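Handout 2: Looking after the hand on the Pliltel cell
Aug 1, 2019

Read before the bench session. The cell must be isolated at the wall switch before anyone touches the fingers.

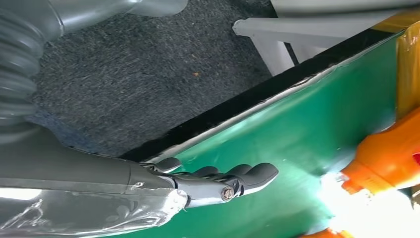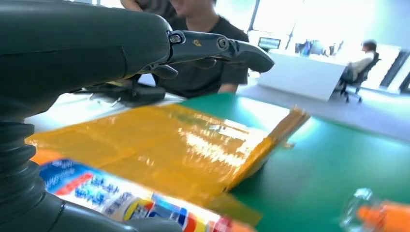
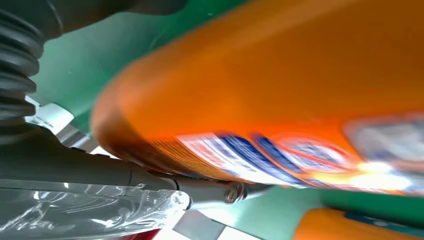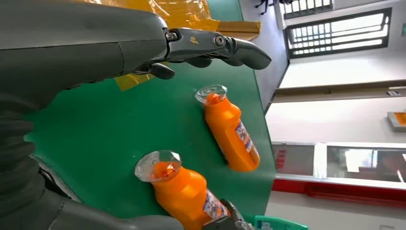
Routine care of the cell covers the finger joints, the bellows and the table. Check each pivot screw for play by hand – no tools at this stage. In the last picture the two round screws sit at the base and middle knuckle of the finger; mark both on your sheet. Open the bellows folds one by one and look for splits. Wipe the green surface. Enter the work in the Feditz log every 20 shifts, and change the bellows at 225.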